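Bokberg opens its sorting hall to visitors in August

Bokberg, August – The automation company Cliklow will hold an open day at its test hall in Bokberg this August. Visitors can watch two-armed robot stations sort household and pharmacy goods, and they can speak with the engineers who prepare them. The doors open at 10 a.m. and the last tour starts at 3 p.m. Entrance is free.

The open day is the first one since the company moved into the hall. It has 1491 square meters of floor, and 14 stations are in daily use there. On each tour the guests will stop at three of them.

"Many people know robots only from car factories," says Frauke Lenz, managing director of Cliklow. "We want to show them the small and slow work also. To pick up a soft tube is for a robot more difficult than to lift a door."

The main demonstration is called Inari. In it, mixed articles such as tubes, bottles and small cartons are placed into open bins on a table. The program was developed together with the packaging company Vondráček, which plans to use it for returned goods. Knut Sperling, who leads the project, will explain how the grip force is chosen for each article and what happens when the robot makes a mistake.

School classes are welcome in the morning. Abrehet Tufa will lead a workshop where pupils can program a simple movement themselves. The workshop has 38 places, and teachers are asked to register their class in advance by e-mail.

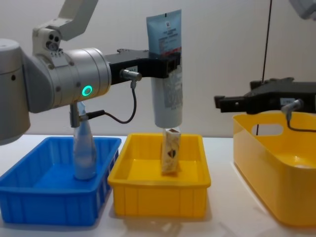
Page last changed: August, 4:20 p.m.

At the Inari station, a gripper holds a squeeze tube upright over a yellow bin with a small carton in it. A bottle stands in the blue bin next to it.

Tours are given in English and German – other languages on request. Closed shoes are required in the hall. Parking is available behind the building.

Press contact: Timo Steinbach, Cliklow, Bokberg. Journalists who wish to film should contact him before the open day.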